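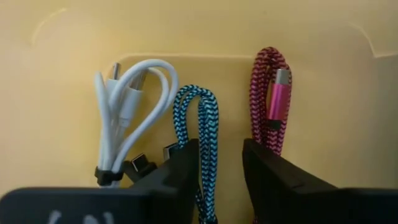 4. Loose cables and boxed accessories

4.1 Purpose

This section covers the sorting, bundling and storage of charging cables and boxed game controllers kept in a Kamham open bin. It applies to USB charging leads, braided or plain, with molded connectors. Power strips and mains leads are covered in Section 6.

4.2 Before you start

You will need:

- one bin, clean and dry
- reusable cable ties, one per cable
- a soft cloth
- a label sheet, form 1117
- a flat table with enough room to set the bin and the boxes side by side

CAUTION: Disconnect every cable at both ends before bundling. Do not coil a cable that is plugged into a charger, even if the charger is switched off.

CAUTION: Do not use wire twist ties. The wire core can cut through soft jackets.

4.3 Emptying the bin

1. Place the bin at one end of the table, with the open side up.

2. Lift the cables out one at a time. Hold the cable by its loops. Do not pull on a connector housing to free a tangle.

3. If two cables are caught together, lay both on the table and open the larger loop first.

4. Place each cable on the table with a clear space between it and the next one. Cables of different colors may lie next to each other. Cables of the same color should be kept apart until they are labeled.

5. Stand any product box upright, printed front toward you, on the opposite side of the table from the bin. Leave the cables between the two. 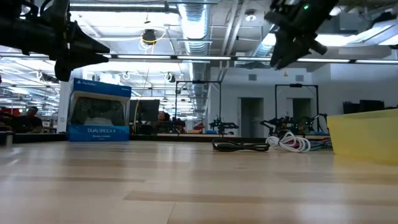 Lutfa Haque asked during the October revision whether a controller lead should go back in the controller's own box, and noted that the previous edition did not say. It should, provided the lead is the one supplied with that controller and the box closes without force. All other leads go in the bin. If the match is in doubt, treat the lead as a loose cable.

4.4 Checking the cables

6. Wipe each cable from one end to the other with the dry cloth.

7. Look at the metal tip of each connector. Set the cable aside if the tip is bent, loose in its housing or discolored.

8. Flex the cable gently for a short distance behind each housing. Set it aside if the jacket is split or the braid has pulled away.

NOTE: A braided jacket hides damage to the inner insulation. If a braided cable has a hard spot or a sharp kink, discard it.

4.5 Bundling

9. Fold or coil the cable into loops 14 cm long. Do not wind it around your hand.

10. Bring both connectors to the same end of the bundle.

11. Close one tie around all strands at the end away from the connectors. The tie should hold the loops together without denting the jacket.

12. Write the connector type and cable length on the label sheet. Attach the label to the tie. Do not stick labels to the cable.

4.6 Boxed controllers

13. Check that the top flap is fully tucked in. A flap that stands open will catch on the shelf above.

14. Keep the box upright. Do not stack boxes more than 2 high.

15. Do not put a box in the bin. The corners crush, and cables left underneath are hard to remove.

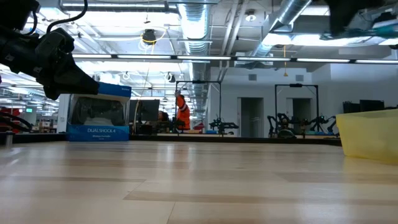
Figure 3. DualShock 4 box upright at left, bin at right.

4.7 Refilling the bin

16. Put plain cables in first, then braided cables. Stand each bundle on its tied end with the connectors up.

17. Stop when the connectors are level with the rim. If cables remain, start a second bin. Do not press bundles down to make room.

18. Wipe the tabletop along the grain with the cloth. Check the joints between boards for broken tie ends and label backing.
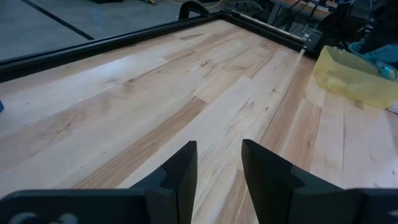 19. Return the bin to its shelf, label side out. For Ustcombe shelving, use the lower bracket position.

20. File the completed label sheet with the inventory for that shelf.

4.8 Replacement parts

Reusable ties, pack of 51: order by form 1117, line 2.
Bin, translucent: order by form 1117, line 14. State the shelf type.

Cables set aside in steps 7 and 8 should be placed in electronics recycling and struck from the inventory. Do not return them to the bin for later checking.

Section 5 describes shelf labels and bracket spacing.

Kamham Storage Guide | Text: Savvas Tzanetos | © Kamham | Contact | Back to top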